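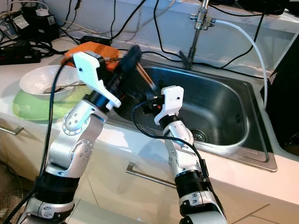 Page 29 of 41

**Sinks, taps and worktops › Single bowl, no drainer: how do you run yours?**

---

**porko_bench** wrote:

Carrying on from the previous page. I have read the comments on basin depth and I think we are mixing up two jobs. Bowls and plates are easy in a single bowl. Chopsticks and spoons are what slow it down, and most of the advice so far treats them as an afterthought.

My order at present:

1. Dirty crockery stacked to the left of the sink, bowl on plate, spoon left in the bowl.
2. Chopsticks first, under a thin stream, with the dish brush.
3. Spoon, then bowl, then plate.
4. Strainer basket emptied and the basin wiped down.

Chopsticks are light wood. I hold the pair together and brush towards the tips. Comments welcome on step 2 in particular.

---

**K. Twal** wrote:

Step 2 is where I disagree. If you hold them as a pair, the two inner faces never meet the bristles. Starch sits exactly there. Separate them, brush each one on its own, turn a quarter, repeat. It adds a few seconds per pair.

Agree on doing them first. Bare wood should not sit in a bowl of water waiting its turn.

---

**consuelo.a** wrote:

> If you hold them as a pair, the two inner faces never meet the bristles.

They do if you roll the pair between finger and thumb while brushing. I have done it this way for years and the inner faces come up clean. I would accept your point for square-section chopsticks, which don't roll.

What I would query is the brush. A soft, fuzzy head is fine on a glazed bowl and poor on wood with dried rice on it. The bristles fold over. You want something shorter and stiffer for the last few centimetres at the tip.

---

**porko_bench** wrote:

I have never paid attention to the shape of mine, so you may both be right. I will try rolling.

The brush has a dark handle and a black head, bought for pans. The dark bristles are a nuisance because you can't see what is still caught in them. I rinse it upside down under the tap and hope.

---

**Arnulfo T.** wrote:

Two notes on the sink itself.

First, the strainer. With the drain in the floor of a single bowl, anything you let go of ends up against it, and thin cutlery then has to be picked out of the scraps. I keep a folding mat from Hesitz in the bottom. It lifts the cutlery clear and the water still runs away underneath.

Second, rounded corners. They are easier to wipe than the tight ones on my old Vavuneck, where grey residue collected in all four and needed a toothbrush. If anyone on this thread is still choosing, take the larger radius. You lose a little floor area and it is worth it.

---

**lucero_l** wrote:

Disagree on the mat. It is one more thing to clean, and it traps rice.

On the tall tap: mine is a similar height, and at full flow onto a spoon it throws water over the white worktop behind. A spoon in the wrong position is a very effective fountain. Lever no more than halfway, and hold the spoon with the hollow facing down.

Also, porko, is the hose on the right always out? On my counter a hose lying across the surface leaves a damp line, and the sealant along that edge has gone yellow.

---

**porko_bench** wrote:

It runs from the tap down the right-hand side of the sink, so that side stays clear of crockery. That is the whole reason the bowl and the green plate go on the left. No yellowing so far. I wipe under the hose in the evening.

---

**J. Marulanda** wrote:

I have a Rengifo tap with a column of much the same type. The base seal weeps if the body is knocked repeatedly, so worth checking that the column doesn't rock when you work the lever. Replacement washers are cheap and the job took me 70 minutes, most of it spent on my back with a torch.

On the washing order, I would put the spoon before the chopsticks. Metal holds grease and it is quicker to see when it is clean.

---

**K. Twal** wrote:

Spoon first means greasy water on bare wood afterwards. No.

---

**J. Marulanda** wrote:

Under a running tap there is no "afterwards". The water goes down the drain. It would matter with a filled basin, and none of us is filling the basin.

---

**consuelo.a** wrote:

I fill the basin. A couple of centimetres in the bottom, at 41 degrees or so the dial tells me, and the tap off. Running the tap for a whole session is wasteful.

---

**K. Twal** wrote:

Then for you it is chopsticks first, and for Jhonatan it makes no difference. I withdraw the "no".

---

**porko_bench** wrote:

Tried rolling the pair this evening. Better towards the tips. The tops still need doing one at a time, so that part of Karim's method stays in. I have left the order as it was and dropped the flow to half, per Lucero.

Next question, if anyone has a view: do you dry them flat or upright? I have been standing mine tips up in a mug and the bottom ends are going dark.

---

**Arnulfo T.** wrote:

Flat, on a cloth, with a gap between each. The mug is holding water.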